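Operations and Supply Basics
Handout for Unit 4: Reorder Points and Safety Stock

Read before the November quiz. Bring a calculator to class.

Last unit dealt with how much to order. We now turn to when. A store or plant that orders too late runs out. One that orders too early pays for shelf space and ties up cash in goods that may go stale.

Terms

Lead time: the number of days between placing an order and having the goods on the shelf, ready to use. Count the time for unpacking and checking as part of it. Students often leave this out.

Demand during lead time: average daily use multiplied by lead time in days.

Safety stock: extra units held in case demand goes up or the supplier is late.

Reorder point: demand during lead time plus safety stock. When stock falls to this level, place the order.

Worked problem

Fosent is a wholesaler that buys air filters from Caruso. It sells 18 filters a day on average. Caruso's lead time is six days. Fosent keeps 26 filters as safety stock.

Demand during lead time = 18 x 6 = 108
Reorder point = 108 + 26 = 134

Suppose Fosent opens the month with 331 filters on hand and nothing on order. It can sell 331 - 134 = 197 filters before it reaches the reorder point. At 18 a day, that is a little under 11 days, so the order goes out on day 11.

If the supplier is on time and sales stay at the average, stock will be close to 26 when the new goods come in. Some of you will ask why a firm should hold stock that it does not plan to sell. The average hides the bad weeks. Safety stock is there for those.

What changes the reorder point

A longer lead time raises it. So does higher daily demand. Order size does not enter the formula at all – a firm can double the size of its orders and keep the same reorder point.

Less steady demand calls for more safety stock, even when the average stays the same. Look again at the two sales charts from Unit 2. Both had the same mean, and only one of them could get by with a thin cushion.

Stock on order

Compare the reorder point with stock on hand plus stock already on order. If you look only at the shelf, you will order again while the first shipment is still on the way. In the Kostard case, the buyer did this three times in one month and had to rent extra storage.

For next class

Redo the worked problem with a lead time of nine days. Then read the Perkis case, sections 1 and 2, and work out the reorder point for each of the two product lines.

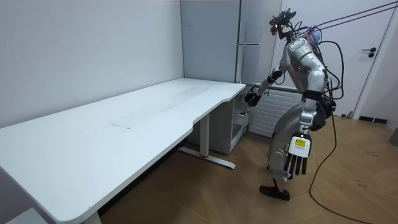

Maren Tolley
Instructor, Operations and Supply Basics

Problem sets are due at the start of class. Show each step and label your units. Late work is accepted up to the next session for half credit.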